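Inicio | Enciclopedia | Manipulación | Portada al azar

Prueba de carga de Kelside

La prueba de carga de Kelside es un procedimiento de comparación de manos robóticas y controladores de dos brazos que toma como tarea una de las más domésticas que existen: pasar ropa de un cesto al tambor de una lavadora de carga frontal. La propuso Mounir Benjelloun en el taller de robótica de Kelside, y con el tiempo se ha convertido en una referencia bastante querida entre quienes trabajan con manos articuladas y ya se han aburrido un poco (con toda la razón) de los cubos de colores.

Origen

Benjelloun venía de ensayar pinzas de dos dedos con piezas rígidas, y solía contar que la primera camiseta que puso en la mesa le estropeó un mes entero de resultados. La tela se dobla, se engancha, se queda pegada a otra tela, y un mismo programa puede comportarse de maneras muy distintas con la misma prenda según cómo haya caído. De aquel disgusto salió una primera versión con 6 prendas y un solo brazo, que se amplió a dos brazos en cuanto se vio que muchas veces hacía falta sujetar con una mano y abrir paso con la otra. 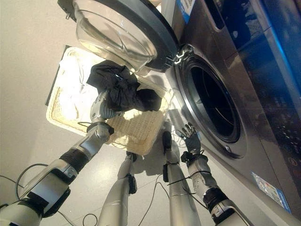

El reparto de funciones entre los dos brazos es el corazón del procedimiento y también lo que más se discute. En la modalidad llamada «de guarda», un brazo se encarga de la ropa y el otro permanece junto a la boca de la máquina, listo para acompañar la tela o apartar la que estorbe. El reglamento deja mucha libertad en la postura de esa segunda mano; una colocación muy corriente es con los dedos abiertos cerca de la junta del tambor, mientras la izquierda levanta una prenda negra sobre el cesto de mimbre. Las prendas oscuras, dicho sea de paso, tienen fama de difíciles, porque en sus pliegues la cámara de cabeza encuentra muy poco contraste.

Manos y controladores comparados

La comparación más citada enfrentó dos controladores sobre unas mismas manos articuladas. El Shehata planifica cada agarre por separado y se toma su tiempo; el Cotley corrige el movimiento de manera continua y resulta más ágil, aunque también más dado a arrastrar dos prendas cuando se le pide una. Se hicieron 24 cargas con cada uno. Shehata completó 17 sin ayuda y Cotley se quedó algo por debajo, si bien tardaba alrededor de 5 minutos menos por carga, diferencia que a muchos equipos les parece motivo suficiente para preferirlo. 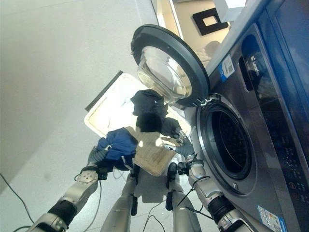
Las dos manos ocupadas ante la lavadora: la izquierda sujeta una prenda azul marino.

El equipo de Trilthorpe repitió después el ensayo con sus propias manos, de dedos más cortos, y añadió una observación que hoy figura en casi todas las hojas de registro: conviene anotar por dónde pasan los cables de cada antebrazo antes de empezar. Un cable con demasiada holgura puede rozar el borde de la puerta, y uno demasiado tirante limita el giro de la muñeca justo cuando hay que meter la mano en el tambor.

En cuanto a las cámaras, el procedimiento admite una en la cabeza y otra en cada muñeca. La de cabeza da una idea general del cesto y de la máquina; las de muñeca trabajan de cerca, y es fácil que una pieza muy próxima salga quemada o desenfocada. Benjelloun recomendaba fijar la exposición a mano -- y revisarla otra vez a media tarde si hay ventanas.
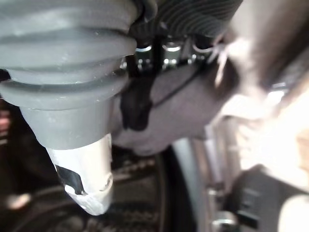
Variantes

La variante «de vuelco» prescinde de tomar las prendas una a una. El robot levanta el cesto, lo inclina hacia la abertura y deja que la ropa resbale, con una mano dispuesta en el tambor para recogerla. Es rápida y vistosa, pero se puntúa aparte: la prenda que termina en el suelo resta lo mismo que una que no llegó a salir del cesto. Cotley suele lucirse más en esta modalidad.
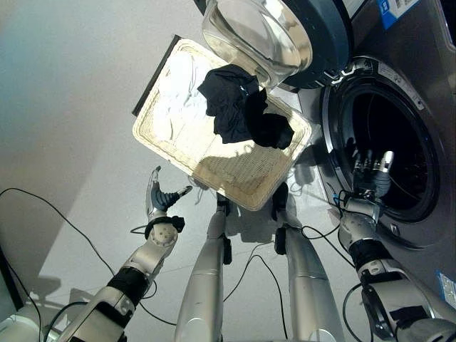
¿Se puede realizar la prueba con pinzas de dos dedos?

El reglamento las admite en la modalidad de un solo brazo, con una tabla de puntuación propia que no se mezcla con la de las manos articuladas.

Existe además una variante «de descarga», que Trilthorpe presentó en junio y que todavía está en borrador. Obliga a trabajar con tela mojada, más pesada y enredada, y por ahora no hay acuerdo sobre cuánta agua debe llevar la ropa al comenzar.

Véase también: agarre de materiales deformables; manipulación bimanual; calibración de cámaras de muñeca

Categorías: Robótica doméstica | Manos robóticas | Pruebas comparativas

Compartido 17 veces · 6 comentarios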